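Sandside Pair - two-hand demonstration kit
Sold by Sarkiner. Reviewed for this catalog by Glória Mota.

Price on request. Lead time is longer than the order form says, so ask.

What it is

A pair of hand-held grippers with a camera on the tool, for recording examples of hand work without a robot in the room. A person holds one in each hand, does the job, and the recordings go into training. The maker's sheet says this gives you "natural data at human speed." I've used the kit long enough to argue with both halves of that. Nobody's hands move naturally with a gripper on the end of each arm, and human speed drops a good deal once people start watching the fingertips.

It is still the kit I would pick at this price, which says something about the others.

What comes in the case

2 grippers, left and right
2 spare sets of finger pads
Charger and cables
Sepp recording software, one seat
A printed quick start that skips the part you need (see Setup)

Where it earns its keep

Short tabletop jobs with both hands: putting things in a box, taking them out again, moving items out of the way of each other. A wide view from the tool sees the fingers, the thing being gripped and a good part of the table, and in a shared workspace it usually catches the other gripper too. For box work that matters more than resolution. A learner that only sees its own fingertips has no idea where the wall is.

The sales page makes a lot of "any object." I would read that as "many objects, after practice." Glossy, rounded items are where my operators slow down. Flat cases are easier if the fingers can get down on both sides, and harder once they're pushed up against something.

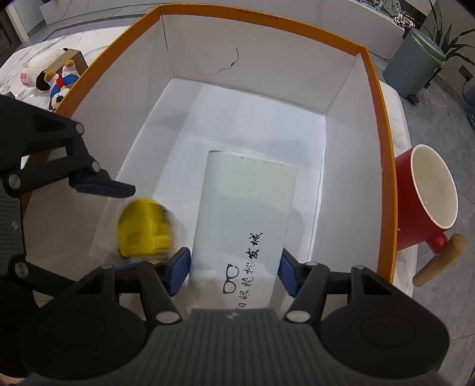 Cluttered tables are fine, by the way, and I would go further and ask for them. Sandside's own sample set was recorded on a bare gray bench with the same few blocks, and a policy trained on it did poorly the first time we gave it an ordinary room. Leave the mugs and toys where they are. Change them between sessions if you can be bothered. What you don't want is the same clutter in the same place for a whole batch, or the learner may treat it as part of the job.

Blur

The sheet claims 60 frames a second. In bright light I have no complaint. Indoors in the evening, anything moved quickly will smear, and the software does not warn you. Sepp scores each recording for "quality," but as far as I can tell the score looks at tracking and file length and not at whether the object can be made out. Play back a handful yourself before you send people home.

How many examples?

Sarkiner's brochure says 150 demonstrations are enough for a new task. We recorded 150 for a two-item packing job and threw out 11, mostly for dropped tracking and one operator who kept reaching across himself. The result packed well from the starting positions we had used and badly from others. I don't blame the grippers for that. I do blame the brochure, which gives one number for every task and never mentions variety.

Setup

Calibrate both grippers together, with both switched on, before the first recording. The quick start has you do them one at a time, and the two tracks will then disagree about where the table is. Check again after a drop, even a small one.

Left-handed operators should not swap the units. The labels follow the side, whatever the printed diagram suggests.

Files

Recordings export to the Peltutel format without conversion. Other formats go through a script that Sandside promised to tidy up in September. The copy I have is still the old one - it works, slowly, and loses your notes.

Not included

Stand, table clamps, extra software seats, or any help with training. Spare pads are sold in sets only.

Returns accepted if the tool seals are unbroken. Demo loans for schools and labs: ask for the Pair by name, or they'll send the single.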